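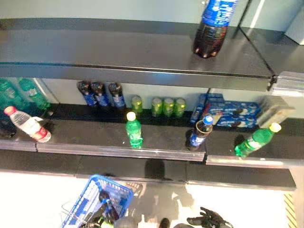
4 min read

Hi all,

Sorry for the slow reply, I've been off the water and off email for most of April. Gwendolyn asked a bunch of good questions about the Stallusdale crossing, so I'm answering to the whole list in case anybody else is thinking of coming.

Gwendolyn Blackwood wrote:
> I've done the inner reef plenty of times but never the
> Stallusdale side. Is the paddle out as bad as people make it
> sound? Also, what are you all using for a float line now? Mine
> is the old braided stuff and it tangles around everything. And
> do I need a second anchor or is that overkill?
>
> One more: is it worth going if the viz is junk?
>
> Gwen

OK, the paddle. It's long but it isn't awful if you leave early enough. I like to be pushing off by 5:30, and by the time the sea breeze fills in I'm already tied up to the kelp and in the water. Coming home is the part that hurts. You've got the chop on your beam the whole way past the point, and a loaded kayak wallows like a bathtub. Last time I had 2 decent sheepshead and a lot of wet gear in the back and I was sure I was going to swim the last stretch (I didn't, but my lower back still remembers it).

If you haven't crossed there before, please come with somebody the first time! The current wraps around the outside of the point, and it doesn't look like much until you stop paddling to fiddle with your hatch and look up and the beach has moved.

Float line: I gave up on braid too. I bought a Teltton vinyl line last summer and I love it, it just slides through the kelp. Mine is bright orange, and I can find the boat from a long way off when I come up disoriented. Mine came with a clip I didn't trust, so I swapped it for a stainless one from the drawer in the garage. I know some of you swear by the Breseteo bungee setup, but for shore diving and kayaks I don't see the point of all that stretch. Happy to be argued with.

Anchor: bring one good one and learn how to tie off to kelp. I carried two for a whole season and used the spare exactly once, to hold down a tarp at lunch. What I would bring is more rope. There's a drop on the outside edge where the bottom just goes away, and if you're short you'll drag all morning.

As for junk viz, I'd still go. I had 9 feet on my best day out there. You slow down, you stay close to the structure, and the fish come in to see what you are. Under 4 feet I call it and go for pancakes. It's no fun, and I don't like not being able to see my buddy.

Two other things while I'm typing. Somebody asked off list about my kayak for sale. Yes, I still have it, it's the old Ruiz-Ortega with the patched stern. I want $250 and I'll throw in the paddle and the seat. The patch is ugly but it's held for years.

And if anyone picked up a left fin glove-side up on the rocks by the ramp, black, size large, with my initials inside the foot pocket, it's mine and I miss it!

Gwen, I'm planning another run on the next small swell. Call me the night before and we'll look at the buoys together.

Sunita Kincaid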